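5. What went wrong with the straddle grasp

I promised in the introduction that I'd be open about the fault that ate most of our spring, so this section is mostly about that. If you only want the success rates you can skip ahead to Section 6, but the numbers there won't make much sense without knowing which of them were taken before the fix and which after (we got this mixed up ourselves, twice).

5.1 The grasp

The straddle grasp is the one the Nukach planner picks when a part has an upright arm that fits between the fingers and when there's no clear way to close on the outside of the whole part. One finger goes down into the channel, the other stays outside, and the two close on the arm standing between them. For the blue U-block this is nearly always the choice. The block is wide, the fingers don't like opening all the way, and the black insert in the slot takes up part of the room we'd otherwise use for pinching somewhere else.

I was fond of this grasp! It's quick, it holds well, and it leaves the far arm free for the next station. What it doesn't leave you is much space. The inner finger has a stepped shape, so it gets wider as you go up, and it carries a screw whose round head sticks out on the outer side. In our model of the gripper the finger was a plain flat bar. I had drawn it that way in the first week to get the planner running and I never went back to it. You can probably guess the rest, but it took us a lot longer to get there than it will take you.

5.2 The fault as we first saw it

During a long run in the Bergeron cell, the controller reported a good grasp on the left arm of the block, the robot went up, and the block stayed on its base plate. Fine, a missed grasp, we'd had plenty. The difference was in the log. A missed grasp normally ends with the fingers fully closed on nothing, and Kanum (our low-level controller, described in Section 3) flags that right away. This time Kanum said the fingers had stopped early, at close to the width we expected for the arm, with motor current above the contact limit. Every signal we had said the block was in hand.

We reran it and it worked. We reran it again and it worked again. I wrote "glitch?" in the notes and went home, and I'm a bit ashamed of that question mark now, as it cost us the whole next month of looking in the wrong places.

The second time, the robot didn't come up cleanly. It lifted a little, the wrist force reading jumped, and the protective stop came on. The block had been dragged sideways along with its plate. Nothing was broken and no person was near the cell, but a robot that is sure it's holding something when it isn't will go on to do all the other things it does while holding something. In our case that means swinging over to a station where hands are sometimes in reach. From then on we treated this as a safety matter and kept the shared station closed off until the end of the study.

5.3 Things we blamed first

I'll be short about these, but I do want them written down, as I think other groups with the same kind of setup will go through them in the same order.

We blamed the grip pads. The rubber on the outer finger was a bit shiny, so we swapped the pads. No change.

We blamed the current reading. Kanum calls it contact when the current stays above its limit for 50 ms, and I had a nice theory that cold grease in the drive was enough to set it off. I still like the theory. We warmed the gripper up with open and close cycles before each run and the false grasps came anyway.

We blamed the camera. A small error in the estimated turn of the block would bring the inner finger down slightly off, and that did look promising, since the bad attempts mostly came when the block was turned so that one corner of the plate pointed toward the robot. We recalibrated, the bad attempts went down, and we celebrated. They came back after the next tool change. I should've taken this as a hint that position mattered without being the whole story, but at the time I only felt cheated.

We also blamed the black insert, which was closer to the truth than anything else on the list. With the insert in the slot the planner moves the inner finger forward, in front of it, and the finger's tip goes down until it's nearly at the base. All of that is as intended. What I'd missed is that when the tip is that deep, the upper part of the finger is level with the tops of the arms.

5.4 Looking at the finger

Once we stopped reading logs and started going through the wrist camera pictures one at a time, it went much faster. Figure 7 was taken with the inner finger down in the channel and the outer one still hanging free on the other side of the left arm, so the fingers are spread wide and haven't begun to grip. Look at the right side, at the screw head just above the top face of the right arm. In my flat-bar model there's nothing in that spot, and the planner was happy to put the finger as far over that way as it liked. The top of that same arm also has faint pale scratches running diagonally across the blue. I can't prove from one picture which part of the gripper made them, or if the gripper made them at all, but they were what got me to pick up a caliper.
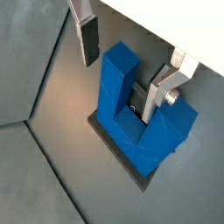

Junhao Jin read a draft of this section and objected that I was making too much of the screw. A collision on the way down, Junhao argued, ought to show up in the wrist force before the fingers ever start to close, and if it didn't, then the real fault was in the force check, and any change to the finger would only hide it.

I didn't enjoy that comment much, but it was right in the part that mattered. So I went back to the descent data. The wrist force was there in the bad attempts, a small clear step near the end of the move, and we were throwing it away. The descent ends with a settling period in which Kanum ignores force, put in because the tip sometimes brushes the bottom of a slot and we didn't want to stop for that. The settling period was 900 ms. I'd set it by feel on a different part, a foam one, and on the U-block it covered the whole last stretch of the move.

Put together, then, the fault goes like this. The finger comes down slightly too far toward the right arm. The screw head lands on the top face and the finger is held there, under load, with the force check asleep. The controller starts to close. The two fingers share one drive, so with the inner one stuck the outer one stops too, the current climbs, and if that happens near the expected width the grasp is called good. If it happens at some other width the grasp is called bad and we retry, and those retries had been sitting in our results the whole time as ordinary misses.

5.5 Making it happen on purpose

We didn't want to rest on a story, even a good one. On February 8, 2019 we began a set of 300 attempts with the finger target pushed toward the right arm in small steps, the shared station closed and the speed turned down. With no push the false grasp never came up. Past a certain point it came up nearly every time, and the point where it changed matched the caliper measurement of the screw head well enough that I stopped arguing with myself. The full table is in the appendix.

Then we fixed things one by one. Correcting the gripper model alone made the planner keep clear of the arm, and the false grasps stopped as long as the block was where the camera said it was. Shortening the settling period alone let the collisions go on, but they were caught as collisions. This is the part I'd like people to take away if they run a similar controller. The second change is the one I'd keep if I could only keep one, even though it makes the robot look worse on paper (more stops, more retries).

Over the 645 attempts we ran with both changes in, no false grasp was reported. I don't want to oversell that. It was one block, one plate, one insert, and one pair of fingers.

5.6 What we still don't like

The grasp check is still too trusting. Width plus current can't tell an arm between the fingers from a finger that's stuck, and all we've done is make the stuck case rarer and easier to notice. Laine Kalniņš suggested a small test lift with a weight check before any sideways move, and we have that working at Drostness now, though it came too late for the results in this paper. It slows each pick a little. I think it's worth it for any cell with a shared station, and I'd call it required for ours.

A screw with a flatter head would also have been nice, and it's on order. I'd still ask anyone who fits one to measure the finger afterward and put the number in the model, as a flatter head will land on the arm too if the target is off by enough. Our own model now has the stepped shape and the screw in it, and the old flat-bar file has been deleted so I can't load it again by mistake.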